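Timley Workshop Notes
Equipment and Bench Planning
Updated December 28, 2020

Budgeting a pair of hand-held grippers for household tasks

Most first budgets for a hand-held gripper setup list the grippers and stop. The grippers are the largest line, but the parts that hold up a working day are cheaper: cables, straps, a screen mount, floor space, and objects to work on. These notes cover a two-gripper setup worn and carried by one person, used on ordinary household items in an ordinary room. Arms on fixed bases need a different list.

Start with the task list

Write down the tasks before asking for a quote. Next to each task put the widest thing the jaws must close on, the thinnest thing, and the heaviest. Three numbers per task are enough. A jaw that opens wide enough for a towel roll may not meet cleanly on a hanger hook, and a pad shaped for flat sheet goods will slip on a ball end.

Mark each task as one-handed or two-handed. If fewer than a quarter of them need both hands, price a single gripper first and add the second later. Check that the supplier will sell the second one alone at the same unit price. Drumitz does this on request, but the single-unit price has to be written into the original quote.

Note the lowest and highest point the jaws must reach. Floor-level work is the part most often left out. It determines how much cable you need and whether the operator will be crouching with hardware strapped to the chest.
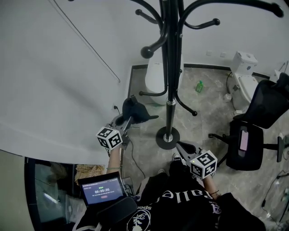
Cable length should be measured from the recorder to the farthest reach with the arm fully extended, then increased by the height of the operator. Buying the length that exactly fits a standing position is a common error. The cable pulls tight on the first low reach, and the connector takes the load. Order the longer cable and shorten it with a hook-and-loop tie.

What goes on the quote

Ask for each of these as a separate line, even if the supplier normally bundles them:

Grippers, left and right
Finger pads, one set fitted and one set spare
Marker cubes or plates, with their fasteners
Cables, with the length stated
Chest strap and screen mount
Screen or tablet
Charger and power adapter
Calibration board, if the software needs one
Shipping, both directions, for warranty returns

A bundled price hides which parts are expensive to replace. Our last quote for a complete pair came to $2,430. Broken out by line, the screen mount cost more than both sets of pads. We bought the mount elsewhere.

The return shipping line is worth arguing over. Some suppliers cover parts and labor under warranty and leave the freight to the buyer. On a heavy case that can exceed the cost of the repair.

Finger pads

Pads are consumables. Budget for them as you would for saw blades. Ribbed pads hold smooth objects well, but lint collects in the ribs, so keep a stiff nylon brush with the kit. Solvent cleaners can harden some rubbers. Use a damp cloth first and ask the supplier what the pad material will tolerate before trying anything stronger.

Check that the pads can be replaced with a common hex key. A bonded pad means the whole finger is replaced, and the price difference is large. If the fingers are printed, ask for the part files and the recommended material. A supplier who will release the files saves you a week each time one cracks.

Record the pad set in use in the session log. When grip results drift, pad wear is the first thing to rule out, and without a log there is no way to do it.

Markers

Printed markers must stay flat, clean and matte. Glossy laminate reflects overhead tube lights and the tracking software loses the pattern. Buy matte stock. If you print your own, print several sheets in one run on one printer, then measure a marker from each sheet with calipers. Printers scale pages by default; turn that off.

Keep the spare markers in a rigid folder. Replace any with a lifted corner. Do not glue over an old marker, as the added thickness shifts the pattern from its calibrated position.

Screen and timer

The operator needs to see the elapsed time and the recording state without putting anything down. A small tablet at chest height does this. A used tablet is adequate if the battery is sound and the software supports its operating system version. Confirm the version first. The Plita recording app that we use dropped support for two of our older tablets in one update, and those now serve as parts inventory.

Choose a mount with a positive lock. Friction ball joints sag over a session. Test it by leaning forward with the tablet fitted for the length of a normal task.

Set the screen timeout to never and the brightness to a fixed level. Turn off notifications.

Objects to work on

Buy the task objects from the same budget, and buy them early. Secondhand is fine for most items. Look for:

A stable base. Lift the object by its top and let it settle. If it rocks, shim it or pass on it.
A finish that will survive repeated gripping. Thin paint chips at the contact points and sheds grit into the pads.
Joints that can be tightened. Poles assembled in sections loosen under side load.
Availability. If the object breaks midway through a series, you will want an identical one.

A freestanding coat rack is a good early purchase. It has hooks at more than one height, it can be reached from all sides, and it works with caps, bags, jackets and hangers. Metal racks last longer than wooden ones under repeated contact. Check how the pole is attached to the base, as this joint takes the side load when an item is pulled off a hook instead of lifted.

Pick the hanging items with care too. Something with a stiff shape, such as a cap, is easier to start with than a limp scarf.

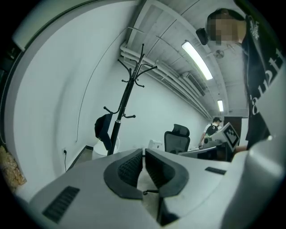 Coat rack with a cap on a lower hook, seen over the gripper's finger pads.

Room and floor

Allow clear floor on every side of the task object. We plan on 83 square feet per task position, which leaves space for the operator to turn with both arms out. Tape the outline down before ordering furniture. A position that looks generous on a drawing loses a good deal of area once a desk and a chair are in place.

Locate the outlets before deciding where the charging table goes. A cord across the walking path is a trip hazard and will be pulled out in the middle of a run. Cord covers, a grounded power strip and floor tape came to $80 for our room. Put them in the first order.

Look at the ceiling as well. Tube fixtures in one line give bright and dim bands down a long room. Move the task object under the nearest fixture before spending on extra lights. If you still need lights, buy two identical units with fixed color temperature and avoid the adjustable type, which is rarely returned to the same setting.

Hard floors are easier to tape and clean. They are also hard on dropped grippers. A thin rubber mat costs little, but a thick one changes the footing and can tip a narrow-based rack.

Reserve

Hold back money for the first six months. On the Ejigu series we set aside $700 against the quote above and kept it separate from the purchase budget. It was spent on the following, in this order:

A second pair of cables
Two sets of finger pads
A replacement charger
A better chest strap
Storage media

Storage was underestimated. Record one full task at the intended settings, note the file size, and multiply by the number of repeats you plan. Double the result for the backup copy. Do this before the purchase order goes out, as it may change which recorder you choose.

Labor

Hardware quotes say nothing about setup time. Allow one working day for unpacking, charging, calibration and trial runs, and a further half day each time the setup moves to another room. Strapping in, checking the markers and confirming the recording state takes several minutes per session. With short tasks this overhead can be larger than the working time, so schedule sessions in blocks.

Operator fatigue is a planning item. Holding a gripper in each hand loads the forearms and wrists. Weigh the gripper with its cable attached. The published figure often leaves the cable out.

Before you sign

Ask for the lead time on pads and cables as well as on the grippers.
Ask whether left and right units share internal parts.
Get the warranty start date in writing. It should run from delivery.
Confirm the connector type and buy one spare cable from a second source to test fit.
Ask which software version the calibration files belong to.
Request the packing dimensions and measure your storage shelf.

Keep the shipping cases. Foam cut for the grippers is expensive to have remade, and most repair departments will refuse a unit sent in loose packing.

Related pages: Labeling chargers and power adapters. Storing cables without kinks. Choosing floor tape for tile.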